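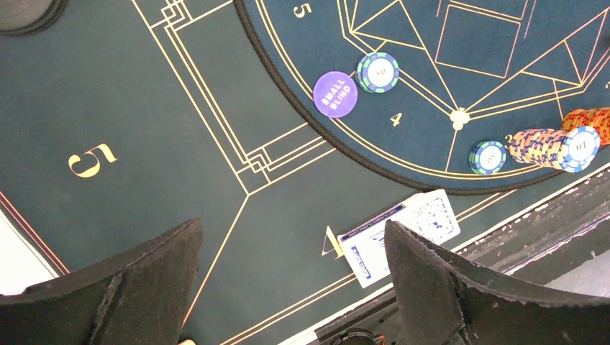 The Long Haul to Arngate

By Latifa Sqalli

Somewhere in the second hour of my first game of Arngate, I had 90 barrels of salted fish sitting on a dock and no way to move a single one of them. The river had frozen. My mules were two valleys over, carrying someone else's wool for a fee I'd been very proud of negotiating. Across the table my brother was humming. I lost that game by a mile, and I wanted to play again before the pieces were back in the tray.

Arngate is a trading game for two to four players, set in a string of mountain towns that can only be reached for part of the year. You buy goods in the lowlands, haul them up through the passes, and try to sell before the snow closes everything. The game begins in spring and ends in December, one round per month, and the map gets smaller as it goes. Roads you counted on in the summer vanish. Ferries stop. By the last couple of rounds everybody is squeezed onto the same few routes, paying tolls to each other and complaining loudly.

What I love is how plain the rules are. On your turn you take two actions: buy, sell, move, build, or hire. That's the whole menu, and it fits on the back of the rulebook. There are no special powers to memorize and no deck of surprise cards waiting to flatten you. All the trouble comes from the other people at the table, who want the same mules you want.

The heart of it is Villanueva, a crossroads town in the middle of the map. Every pass touches it, so whoever builds a warehouse there gets first pick of the loads coming through. In my early games we all raced for it in the opening round and the fight was terrific fun. Then, in our fifth or sixth session, my brother skipped it completely. He went north to Gokorine, a mining town I had taken for scenery, and spent the summer quietly buying up salt (which spoils for no one and sells everywhere once the rivers freeze). He won with 200 coins to spare. We've been arguing about Gokorine ever since!

Is it perfect? No. The coins come in colors that are too close together, and under a yellow lamp I kept paying in the wrong ones. The toll rules need a second read, especially the part about shared bridges. With two players the map feels roomy, and the nasty little traffic jams that make the late game sing don't happen as often. Three is the sweet spot for me, with four close behind if your group plays quickly.

Mitik, the small publisher behind the game, has also tucked in a page of alternate starting setups. Try the one called Late Thaw. The first round opens with half the passes still shut — everyone begins poor, cold, and stuck in the lowlands — and the bidding for that first open road got so heated at our place that the tea went cold on the counter.

Our next session is already planned. I'm going straight for Gokorine, and if my brother reads this, he can have the fish.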